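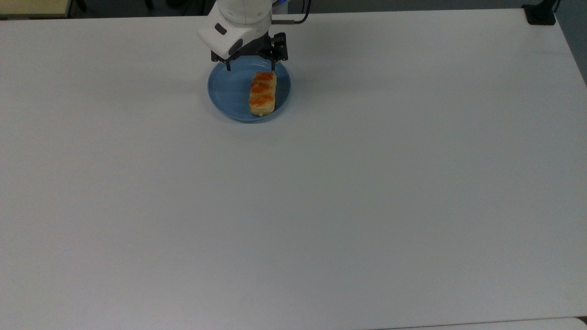 Baking tips, quick ones, before I forget

Posted April 4, 2025 by Aliki Economou

Been meaning to type these up since March. Most are from the back of my recipe notebook, a few from my aunt Evdokia Karamanlidis, who ran the bakery counter in Flinderley and has opinions. No order to them.

Soggy bottoms. Put an empty tray in the oven while it heats up, then slide your pastry (on its paper) straight onto the hot one. Works for sausage rolls, turnovers, anything with a wet filling.

Shop-bought puff is fine. Take it out of the fridge 7 minutes before you unroll it, otherwise it cracks along the folds. If it does crack, damp finger, press, carry on.

Cutting. Sharp knife, straight down. Don't drag. Dragging squashes the layers together at the edge and you get one side up and one side flat. Same with egg wash, keep it off the cut sides.

Egg wash: yolk plus a splash of milk, pinch of salt. Leave it ten minutes and the salt thins it out. Brush on, chill, brush again. Two coats is plenty.

Runny jam? Teaspoon of ground almonds or semolina underneath. Evdokia uses crushed cornflakes. I've tried it, it's alright.

Reheating. NOT the microwave. Oven at 150, five to eight minutes, no foil. Yesterday's croissants want a very light flick of water over the top first.

Freezing. Freeze them raw, flat on a tray, then bag them up once they're solid. Bake from frozen, add 5 minutes or so and turn the oven down a touch if the tops are catching. Write the date on the bag. I never do and then I'm stood there guessing if it's cheese or apple.

Offcuts. Stack them, don't scrunch into a ball, or you loose all the layers. Roll out, grated cheese, bit of mustard, twist. Cheese straws. Gone before tea.

Burnt sugar on a tray: boiling water, spoon of bicarb, leave it an hour. If its still stuck, do it again. No wire wool on non-stick please.

Oven temperature. Get a cheap oven thermometer. Mine was running 2 notches hot for years and I blamed the recipes. Hang it in the middle, not by the door.

Butter too hard for rubbing in? Grate it, dip the end in flour as you go so it doesnt clump. In summer put the grater in the freezer first.

Storing. Plain pastries in a paper bag inside a tin, one night at most. Custard or cream ones go in the fridge, pastry goes a bit soft but there you are.

Someone asked about lining tins. Will do that next time, got scones in.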